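Blog > Travel gear > Luggage notes

Search this blog Go Advanced search

Hard-shell luggage, part 2: packing by halves

Print this page | E-mail this to a friend

I have now kept a packing log for 8 trips. Total walking distance with a case in tow, from the phone log, is 1,347 minutes, so the numbers on wheel wear are worth a little more than last time.

A hard shell does not stretch. A soft bag will take one more sweater if you lean on it; a shell that won't close has to be repacked. I load the wheel end first with shoes and the toiletry kit, then fill toward the handle with clothing. With the weight over the wheels, the case stays upright when parked.

Muchen Yin asked in the comments whether rolling beats folding. In my log it makes no difference to volume. Rolled shirts are easier to find and come out with more creases at the collar. I fold shirts and roll everything else.

Brock Wong packs with the case flat on a table instead of the floor, and I have switched to his method. Your back stays straight and both halves are at hand height. Two cautions: put a towel down if the tabletop is stone, and clear the kitchen things to the back first – a case needs more room open than closed.

White shells show scuffs. Dish soap and a damp cloth remove most of them. Avoid scouring powder near any printed lettering, as it dulls the gloss before it touches the mark.

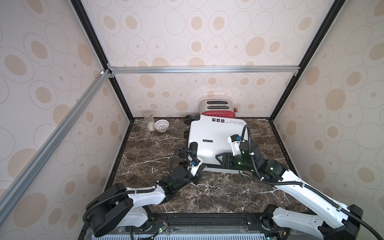 Wheels are next. Hair winds around the axles and has to be cut out with small scissors, then pulled with tweezers. I do this after every second trip. The Alcantara trip in June added enough grit that I also used a dry toothbrush, and the rolling noise dropped noticeably on tile.

Print this page | E-mail this to a friend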